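Zalberg (book)

From the Reader's Wiki, last revised 05/12/2018

Zalberg is a work of popular non-fiction about household debt, home ownership and the slow decline of a commuter town. It was published by Overgaard in January and takes its title from the made-up name its author gives to the town, whose real identity is kept hidden throughout. The book is in 2 parts, the first following the building boom and the second the long years of unpaid loans that came after it.

Background

The book grew out of a series of essays on mortgage lending. Its starting point is a single estate of 1277 homes, put up by the builder Cenov on former grazing land and sold mostly to first-time buyers. The author spent long stretches living there as a lodger, and it shows on every page - the talk at the bus stop, the price of heating oil, the quarrels over who should mend the shared drains. Few books on lending are so full of ordinary life, and it is a great pleasure to read for that alone. 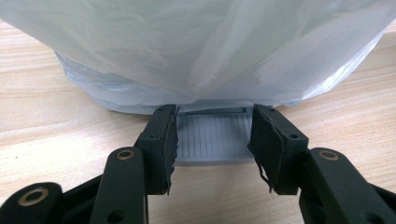 Part one is the livelier half. It opens in the Cenov sales office and moves through the first summers on the estate, when wages were steady and the Celusix works, the main local employer, was still taking on staff. Much of the best writing is about things bought on credit and then hardly used. A chapter on spare rooms lingers over goods kept under wraps, the kind of bulky, rounded shape under crumpled white plastic sheeting that could be almost anything, and asks what each of them cost once the interest was paid. The sums are worked out in full, and they are startling!

Part two covers the closing of the Celusix works and what it did to repayments. The pace drops here, but the explanations of refinancing, arrears and negative equity are wonderfully clear, and a reader with no head for figures can follow them without trouble.

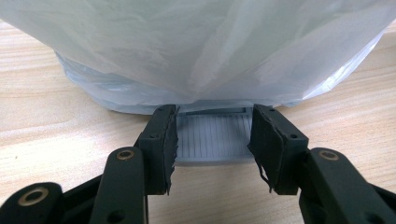

The closing chapters turn to possible remedies, among them smaller homes, shared ownership and better bus links to the county town. These are set out briefly and the author is careful to say which have been tried elsewhere and which have not.

Reception

Reviewers praised the warmth of the book and its patience with people who had made poor choices. The commonest complaint was the lack of an index - a real nuisance in a book with so many loan types to keep track of. Some also felt that the lenders themselves were let off lightly, as only one chapter is told from their side.

Editions

The first edition was a hardback with fold-out street plans. The paperback leaves these out but adds an afterword on rents, along with a corrected table of interest rates for part two.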